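Clorken PG-2 Hand-Held Gripper, Yellow Fingertips

Parallel two-finger gripper for cloth handling trials. Sold singly or as a matched pair, for one or two operators.

Body: light gray plastic, slotted on both sides
Fingers: black, with replaceable wedge tips
Opening: 113 mm
Part no.: 44-11

Compared with the Mostow tip, the Clorken wedge takes a smaller pinch at a towel corner – slower to place, less bunching in the jaw. The Paju pad suits boxes and is not advised for terry cloth. Tips are a push fit. Cable sold separately.

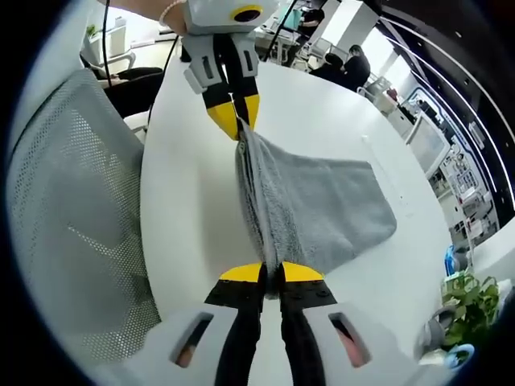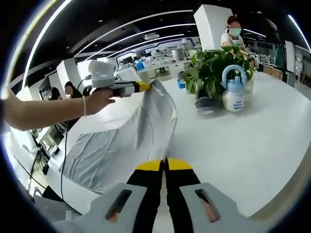
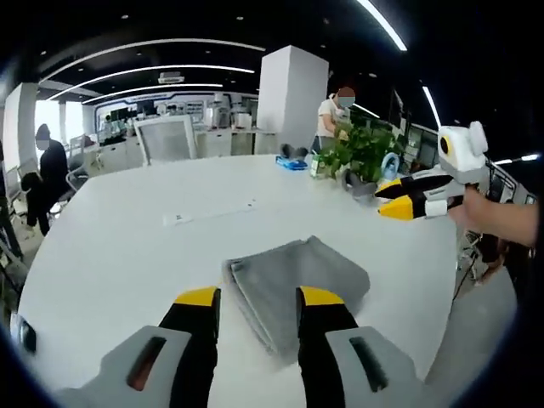
Two-gripper towel trial, gray cloth on white table.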